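Koppel 2 Heated Underblanket, Single and Double
Grustley bedding range

Product details

The Koppel 2 is a fitted electric underblanket for domestic beds. It lies between the mattress and the bottom sheet and is held in place by an elasticated skirt on all four sides. The heating element is a twin-core wire sewn into channels between two layers of polyester fleece. Spacing between runs is closer at the foot end, where most users want more heat.

The single has one controller. The double has two, one for each side, and each side can be switched off without affecting the other. Controllers detach from the blanket at a locking plug and must be removed before washing.

Settings

There are six heat settings. Setting 1 is for use through the night. Settings 2 to 5 are for warming the bed before use, and setting 6 is a preheat that drops back to 3 after thirty minutes. The timer can be set to one, three or nine hours. If no timer is chosen, the blanket switches off after nine hours.

Overheat protection is built into the wire along its full length. If a fold or a heavy object causes a hot spot, the controller cuts the supply and the light flashes red. Unplug at the wall, straighten the blanket, wait ten minutes and switch on again. If the light still flashes, stop using the blanket and return it.

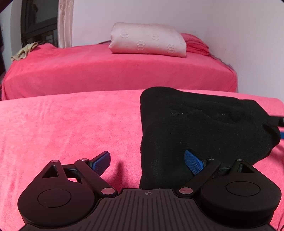

Fitting

Mattress depth must be between 15 and 36 cm. Lay the blanket with the plug socket at the head end and the label facing up. Pull the skirt under all four corners and check that the surface is flat. Do not use safety pins. The blanket is not suitable for adjustable beds, water beds or bunk beds.

Memory foam mattresses can be used, but consult the mattress maker first. Some foams soften when warm and the bed will feel different for the first few nights.

Washing

Machine wash at 40 degrees on a gentle cycle, with the controller removed. Do not dry clean. Tumble dry on low or dry flat. The blanket must be completely dry before the controller is refitted.

Specification

Single: 190 x 90 cm, 60 W
Double: 190 x 137 cm, 2 x 60 W
Supply: 230 V, 50 Hz
Mains lead: 2.2 m
Plug cycles, locking connector: 2,000
Weight, single: 974 g with controller
Weight, double: 2,930 g with both controllers
Cover: polyester fleece, ecru

Spares

Controllers are sold separately under the Skenel part name. Skenel A fits the single and either side of the double. Controllers from the first Koppel have a different plug and will not fit. Replacement skirts are not supplied.

Guarantee

Three years from date of purchase, on return of the blanket with proof of purchase. Trade orders and returns are handled by Gitex, attention Kadri Avotiņš. Orders placed in August ship with the new season stock.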